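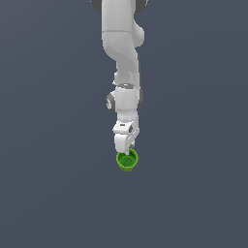 Green cup, white arm. One of the simulated demos at the Skirach open day.

Skirach Open Day, Tuesday, November 21, 2023

So I finally made it to one of these! Skirach opens its lab in the Dalus building to visitors twice a year, and I've missed it every single time (work, a cold, work again). This year I took the afternoon off, paid 5 dollars for parking and got in line with everybody else.

I went in expecting to spend all my time with the big machines, and then I got stuck at the simulation corner for most of an hour. They call their simulator Bedero, and what you see in my picture is the arm in there with the little green cup held in its fingers. No table, no room, just a plain blue-gray backdrop — I liked that more than I thought I would. You end up really looking at the shape of the arm, especially that curvy bit at the elbow and the dark gray parts at the joints.

I asked a lot of questions, probably too many. The woman at the desk told me they had 3875 simulated pickups saved from the fall, and that cups are harder than they look, with the thick rim and all. She let me scroll through 39 of them on her laptop and I could have kept going!

After that I had a coffee, caught the second half of the Ebrahimi talk on the ground floor (standing room only, my feet were killing me) and picked up a sticker sheet for my nephew.

The next open day is supposed to be in the spring, and they said the date goes up on their site in December. Get there early if you want a seat at the talks.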